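Touch intent read from head-worn video before the hand arrives, group reports

By Ladi Nnaji 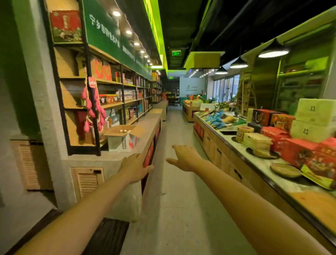
View along an aisle in a specialty food shop, with the left hand against the side of the counter and the right hand held open over the floor.

A method for predicting which surface a person is about to touch, using only video from head height, has been reported by the research group at Zistero. The method, named Rarel, outputs a short-range forecast of hand contact that can be passed to a robot arm controller. In tests on recordings made in shops, it named the correct surface 600 milliseconds before contact in most trials, and it did so without depth sensors, gloves or markers on the hands.

The work addresses a known gap in learning from human video. Recordings of people at work show where the hands go, but the moment of contact is often hidden by the hand itself. A system trained on such recordings tends to learn the path of the hand well and the contact badly. When the learned motion is played back on a robot, the arm stops short of the surface or presses into it. Earlier attempts to correct this added force data from instrumented gloves, which limits how much material can be collected and changes the way people move their fingers.

Rarel splits the problem in two. The first stage estimates the pose of both hands in each image and a coarse layout of the nearby surfaces: counter tops, side panels, shelf edges and floor. The second stage takes the last 15 images and scores each surface by how well the recent hand motion fits an approach to it. A surface whose score stays above a threshold for 4 consecutive images is reported as the target. The threshold is set once per camera and is not tuned to the person wearing it.

Two design choices account for most of the gain, according to the group's report. One is that the arms are tracked as a pair. When one hand is braced against something, the free hand moves in a smaller region and its path is easier to predict. The other is the treatment of open hands. Previous models read a spread hand as idle. Rarel keeps separate states for an open hand in the air and an open hand resting on a surface, and a change between the two counts as a contact event even if nothing is picked up. Touches of this kind are common in narrow aisles, and they had been dropped from older training sets as noise.

Retail interiors were chosen as a hard case. Shelving gives long rows of similar edges at different depths, and packaged goods carry printed patterns that a layout estimator can mistake for structure. Lighting is also uneven, with spotlights, hanging lamps, colored strips and daylight from windows in a single view. In the first version of the layout stage, glossy gift boxes were often merged with the counter beneath them. The group corrected this by training the stage on pairs of images taken a short distance apart, so that an object standing on a surface shifts against its background and is separated from it.

The evaluation used up to 100 recordings, divided by location so that no shop in the test portion had been seen in training. The comparison method was Jekis, an earlier contact detector from the same group that works on single images. Jekis detects contact only after it has taken place and cannot give advance notice. When both were scored on detection alone, Rarel made fewer false reports on side panels and shelf fronts. The two were close on horizontal surfaces. Jekis remained slightly better on small items such as jars, where the target covers few pixels and the motion history adds little.

A second experiment used the forecasts to drive a two-arm platform, the Okoro bench unit, in front of a mock counter. The controller received the predicted surface and lowered the approach speed before the fingertips reached it. Peak force at first touch fell compared with a controller that reacted to its own wrist sensors alone. The mock counter had flat panels only. No trials were made against louvered or slatted panels, which the group lists as an open item.

Several limits are stated. The forecast degrades when the head turns quickly, as the motion history then contains more camera motion than hand motion. Long sleeves reduce the accuracy of the forearm estimate, and the present training material consists largely of bare arms. Reaches that begin outside the view are reported late. The method also assumes that surfaces stay where they are, so doors, drawers and carts are treated as fixed until they have visibly moved. A drawer pulled open during a reach will usually produce a wrong target for several images.

Processing runs on one graphics card at the recording rate. The layout stage takes most of the computing time and is refreshed at intervals, with the last layout carried forward in between.

The group plans to release the trained model and the annotation rules in September. The recordings themselves will be held back until signs and faces have been masked. Work on drawers is under way, using the same two-stage arrangement with a third state for surfaces that move with the hand.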